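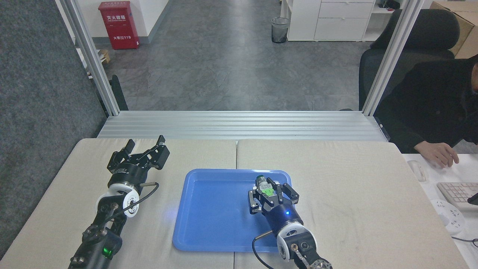

About Standar

Last updated: October
2 min read

Hi, I'm Tomomi Kikuchi, and I run Standar with Hiyori Kubo out of a shared office in Lonville. We write safety and good-practice rules for people who work next to small robot arms — labs, repair benches, packing rooms, that kind of place. Our first client was Trorby, and they still call us when they move a table!

Most of what we do is pretty plain. We come in, watch the arms pick things up and put them in trays, and ask a lot of questions. Where does the cable go when the wrist turns? Who can reach the stop button from their chair? Then we write it all up in words your newest hire can follow (Hiyori cuts anything over 14 pages, and she's strict about it).

A few of our house rules, if you're curious:

- Grippers get checked before the first run of the day, fingers open and closed.
- Two arms sharing a table each get their own marked zone.
- Hands stay off the table while the arms have power.

We've got 400 checklists on file now, and five of them are free to borrow. Just ask. Our newest set is called Tlapale and it covers two-arm tables only.

Contact Standar, Lonville | © Standar | Back to top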